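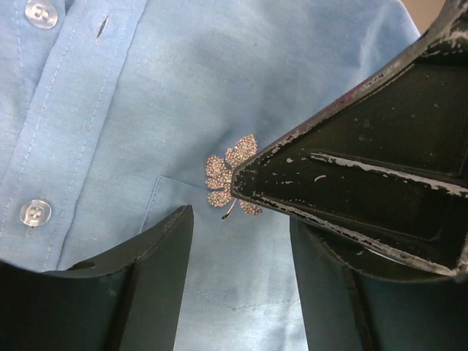 Finally got to the op shop pile last night. It's been sitting on the spare bed since November and I kept walking past it. Blue button-ups are my downfall, I own too many and keep buying them, and this time I thought I'd try dressing one up a bit before it goes back in the rotation. So, the leaf brooch. Rose gold, glittery, little rounded lobes. Against the pale blue it looks warmer than I thought it would, nearly copper. Bit much for work? Don't care. The clear buttons don't fight with it either.

Came from the Vikia stall at the market, $6, in a tub with a heap of other leaves. Should of grabbed the green one too.

Things I've worked out so far:

Lay the shirt flat first and do up a couple of buttons. If you pin it while it's all bunched up the leaf ends up in your armpit.

Near the placket is good. On the collar it drags, at least on thin cotton.

Scrap of felt behind the pin. I've wrecked one shirt already – a nice Breller one, tiny hole, still cranky about it.

Ironing. I know. I gave it a quick go with the old Jacobs iron and then gave up, soft wrinkles are fine, it's linen-y enough in spirit.

Still to go in the pile: 4 more shirts, one skirt with a busted zip, and a cardi I dont remember buying at all. The cardi might get a brooch as well, the knit is pretty chunky so the pin should hold.

Anyway, dinner's on. Will put up the skirt when the zip turns up – ordered from Zoncombe, so could be a while.

Posted Jan 28, 2021
Filed under: mending, op shop, shirts (again)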